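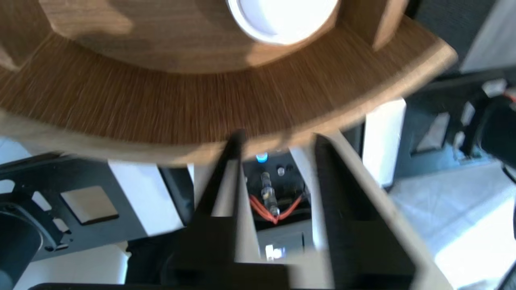 Tidying a Round Nightstand With One Drawer

Most advice on bedside tables starts with buying something: trays, dividers, a little felt box for your glasses. I've tried a few and I don't think much of them. A round nightstand has an awkward drawer, and a square organizer dropped into it mostly takes up the room you were trying to save.

What you need: a dry cloth, a barely damp cloth, a small brush, and 10 minutes. Anyone who says this takes an afternoon is stalling.

1. Clear the top. Leave the clock or phone if its cord is a nuisance to thread back, and lift it to wipe underneath. Everything else goes on the bed, where you'll have to deal with it before you can sleep.

2. Pull the drawer all the way out to its stop. Halfway doesn't count. The back is where the dead batteries live.

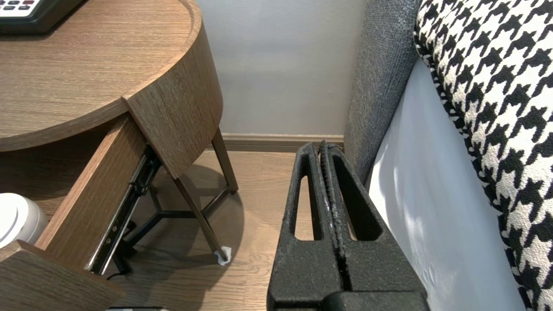
3. Brush the slide rails on the sides of the drawer. Dust collects around the rivets and in the slots. I'd skip the spray lubricant people recommend online. I used it once on an old Cavley cabinet and had a gray paste in the runners by April.

4. Wipe the top along the grain, then go once around the raised rim with the damp cloth. Dry it right away. I can't see that the wood polish I bought from Canpolat did anything except smell of oranges.

5. Put back only what you reach for in the dark. Tall, round things (a jar, a cup with a lid) should stand against the inner wall of the drawer, where they're less likely to tip when it opens. Check that they clear the top before you push it shut.

6. Do the legs and crossbars last. A thin metal base shows every bit of fluff, and a vacuum nozzle tends to knock it, so use the cloth.

Duygu Demirtaş wrote in to say she lines her drawer with scented paper. Fine, if you like it. Mine slid to the back and bunched up.

Repeat when the drawer starts to catch.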